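Gralosport two-finger hand-held gripper - review after one winter of use

Bought: two units, plus spare pads
Paid: $1,319 each
Would buy again: yes, with a different order list

We do packing and light assembly trials for small manufacturers, and last year we had to decide whether to put money into an arm or start with hand-held grippers and collect our own handling data first. An arm with a stand, a controller and guarding was well past what we could get signed off. Huw Sayce did the first budget and put a line in for two hand-held units. I'm reviewing those, mostly for people who have to fill in the same sort of spreadsheet.

There were two quotes on the table. Clostudance came in at $1,847 a unit with a case and a longer warranty. Gralosport was $1,319 with neither. We went with the cheaper one and put the difference into pads and a second battery pack, and I still think that was right for us. If your units are going to travel between sites, price the case in from the start. We ended up buying a tool case from the hardware store and cutting the foam ourselves, and it took Tyson Lavoie most of an afternoon.

Setup was easy enough. The manual is thin and the section on calibration refers to a menu that has since been renamed, but their support answered an email the same day. Charging is by a plain USB-C lead. The trigger is a bit stiff for the first week or so and then it loosens up. Rhiannon Edwards has small hands and finds the grip too fat, and there is no smaller one on offer, so get your operators to hold one before you order.

The pads are good on cardboard and cloth. Glossy plastic is harder, and it is the main reason I would tell you to budget for more than one type of pad. A smooth lid with rounded corners gives the pads very little flat area to sit against, and you have to come at the rim squarely or it slides.

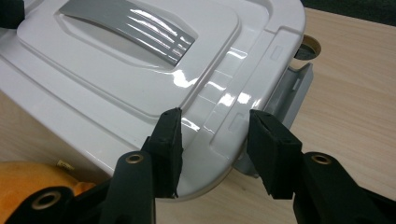
We lost a good part of August to that kind of part. Wiping the pads between runs helped, and so did slowing down on the close. The softer pads grip better but mark up sooner. Gralosport says to inspect them every 1,000 cycles. On shiny parts we check ours every 200, and I'd plan your spares on that figure. Pads only come in sets, and shipping on a single set costs nearly as much as the set does, so order a few at once.

The joints have held up well. There is slight play in one finger on the older unit, not enough to bother us yet. I would like to see the pivots sold as a service kit. At the moment you send the whole head back, and you need to allow for the time you're without it.

Things missing from our first budget: storage drives, a decent bench light, spare pads, and operator hours. The hours were the big one. Chantal McIntyre now does our planning and she puts labour at the top of the sheet, with the hardware under it.

Good: price, support, simple to charge, sturdy joints
Not so good: stiff trigger when new, one grip size, no case, pads sold only in sets

Next purchase will be a third unit, same model, and two more sets of the soft pads. The arm is back on the list for the coming budget year.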